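Bench Notes from Cedside: The Fruit Sorting Arm

Cedside Shared Workshop – Gallery – posted 12/02/2022

Every workshop has a project that was meant to take a fortnight. Ours is a robot arm that moves pretend fruit between two places on a table, and it has been going since July. It has outlasted two kettles and one perfectly good reason for starting it, which was to see whether an arm could help pack the produce boxes that go out from the food co-op downstairs. The co-op has since bought a trolley. They are very happy with the trolley.

We carried on. The arm is called Peris, after the side street where we found the bench it stands on, and the software is a heap of scripts called Cabrera that does the seeing, the deciding and most of the sulking. The whole thing has cost us £955 so far, of which £118 went on a power supply that turned out to be the wrong one. It now runs the radio.

A few pictures from the bench follow. Click through for the larger versions, if the gallery plugin is in the mood.

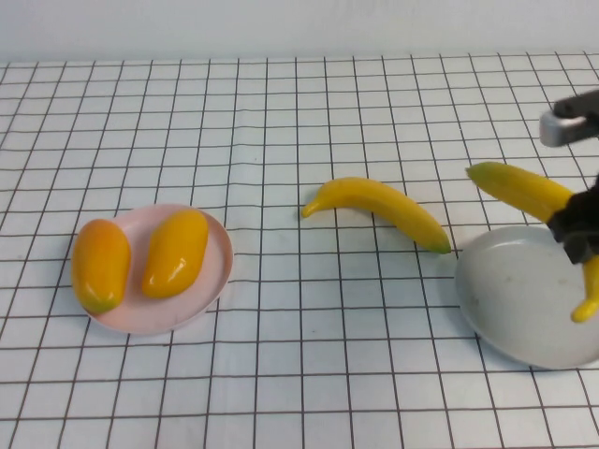 Peris with a banana over the grey plate. The mangoes are sitting this one out.

The cloth deserves a word, as people ask about it more than they ask about the arm. The grid is handy when you are trying to explain to somebody across the room where a thing ought to go ("one square left, no, my left"), and Cabrera doesn't use it at all. We spent an evening teaching it to find the lines, and it found them in the fruit, the wall and somebody's shirt. That code is now in a folder called "later". The cloth still doesn't lie properly flat, and ironing it has been on the jobs list longer than most of the jobs.

Bananas are the standard test here. A mango is more or less the same whichever way you come at it, while a banana has a middle, two ends and opinions. Grab it too near one end and it swings. Grab it square across the middle and it mostly behaves, so mostly that is what we ask for. Our rule for a good run is 15 pickups without a human hand going anywhere near the table. The record stands at 11, and there is still some argument over whether the last of those was a pickup or a shove.
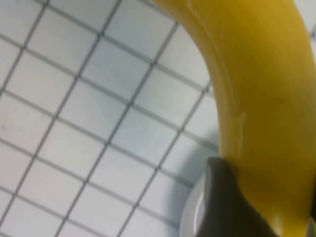

Photo: Cedside Workshop / wrist camera

At this range a toy banana is a very large thing. The wrist view is what we look at when a grip has gone wrong, and you soon get used to reading it: finger on the inside of the curve, a good deal of yellow, a bit of white rim behind. The first time we put it up on the big screen at open evening, a visitor asked if it was a medical procedure.

The grip itself has been through a few versions. The early settings closed the fingers as though the fruit owed them money, and a plastic pear left us that way (it is in the drawer, in two halves, and we don't talk about it much). Then we went too gentle, and everything slid out halfway across the table. The present setting lives somewhere between the two and was arrived at by nudging one number up and down until people wanted to go home. If anybody has a more scientific method, the workshop is open to members most evenings and we'd be glad to hear it – bring biscuits.

Shiny fruit doesn't help. Cabrera is fond of a highlight and will now and then decide that a bright patch is an edge. Turning off the lamp over the bench made more difference than a month of clever code, a result we have chosen not to dwell on.
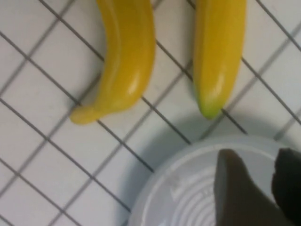 Wrist camera view. Picture by the Cedside robot bench

Two bananas out on the grid, and the gripper fingers over white plastic at the bottom right. One banana has a green tip, and for a while we hoped to use that to tell which end was which. It worked very nicely on the one banana.

Two lying side by side is harder than it looks. With too small a gap the fingers can't get down between them, and with both much the same yellow Cabrera used to merge the pair into a single enormous banana and go confidently for the middle of it, where there was only tablecloth. It does that less now. The fix was four lines long and took three weekends.

Still on the list: a tidier cable run, a stop button that can be reached without leaning over the arm, and a proper go at the mangoes. We have also promised to take Peris to the makers' day at Vetudberg, assuming it fits in the back of a hatchback. The bench certainly won't.

Parts list and the Cabrera scripts are on the members' drive, in the folder marked "fruit". The one marked "fruit NEW" is older.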